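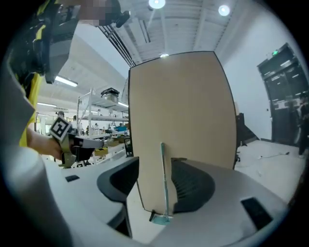 Attachment 1. Photo: beige, rounded corners, dark edge trim.

Ticket subject: Item records lose their location after the overnight update
Product: Hastier Inventory, hosted edition
Customer: Kornau Furniture Reuse, main store
Reported by: Zhenhua Jin, Stock Records
Assigned to: Montserrat Vallejo, Application Support
Priority: Medium
Opened: 11 Jan 2024
Status: Closed, resolved

Description of the problem

Item records entered during the working day are saved correctly and show the right storage location until the office closes. The following morning, a number of these records show the location as "Unassigned." All other fields are kept, including title, category, condition, dimensions and photo. The record shown in the attachment is one of those affected. It was saved with a location in the Pichler building and appeared as unassigned when the office opened.

The error has been seen on 67 records so far. All of them belong to the Pichler building. Records for the main store have not been affected.

Staff are able to enter the location again by hand, and the correction remains in place for the rest of the day. It is lost again overnight. The public catalog hides any item without a location, and customers have been told by telephone that items are unavailable when they are on the shelf.

Steps already taken by the customer

Signed out and back in on two workstations. No change.
Cleared the browser cache. No change.
Entered the location from a manager account instead of a clerk account. No change.
Compared the location list on screen with the printed shelf plan. The names agree.

Support entry 1, M. Vallejo

The ticket has been accepted. Please provide the change history for any three affected records, using the Export History button at the foot of the record page. Please also confirm whether the Pichler building was added to the location list by hand or by file import.

Customer reply, Z. Jin

The histories are attached to the ticket. In each one the location is removed by the user name SYSTEM during the overnight update, and no other field is touched. The Pichler locations were added by file import in April of last year, when the building was first put into use. They worked without error until this month. The main store locations were typed in by hand when the system was installed.

Support entry 2, M. Vallejo

Thank you for the histories. The overnight update compares each item location with a master table and clears any value that it cannot match. The Pichler entries in the master table were examined, and each was found to end in a blank space. The space is not visible on screen. It appears to have been carried over from the import file.

Earlier versions of the update ignored blank spaces at the end of a name. Version 5, which was installed on the customer's system at the start of the month, does not. This explains why the main store is unaffected.

A corrected master table has been loaded into the test copy of the customer's system. The customer is asked not to edit or delete any Pichler location until the live system has been corrected. Deleting a location will remove the link to its past loans and sales, and that link cannot be rebuilt from the record page.

Customer reply, Z. Jin

Understood. Staff have been instructed accordingly. Please advise whether the affected records must be entered again one by one. Please also advise whether the Grululura label printer needs to be set up again, as it takes its shelf names from the same list.

Support entry 3, M. Vallejo

The records do not need to be entered again. The last valid location is stored in the change history and will be restored by script. The label printer reads the list each time it is started. It should be switched off and on once after the correction. Labels already printed remain valid, as the bar code does not contain the location name.

Support entry 4, M. Vallejo

The master table on the live system has been corrected and the restore script has been run. It completed without errors. The overnight update has since run twice. Please check the Pichler records and report the result.

Customer reply, Z. Jin

All affected records have been checked. Locations are present and the items are showing in the public catalog. The label printer has been restarted and prints the correct shelf names. The ticket may be closed.

Closing note

Cause: trailing blank space in imported location names, no longer accepted by the overnight update.
Correction: master table cleaned, locations restored from change history.
Follow-up: a request has been passed to Development to remove trailing spaces at the time of import. Customers who load location lists from a file should check the name column before upgrading.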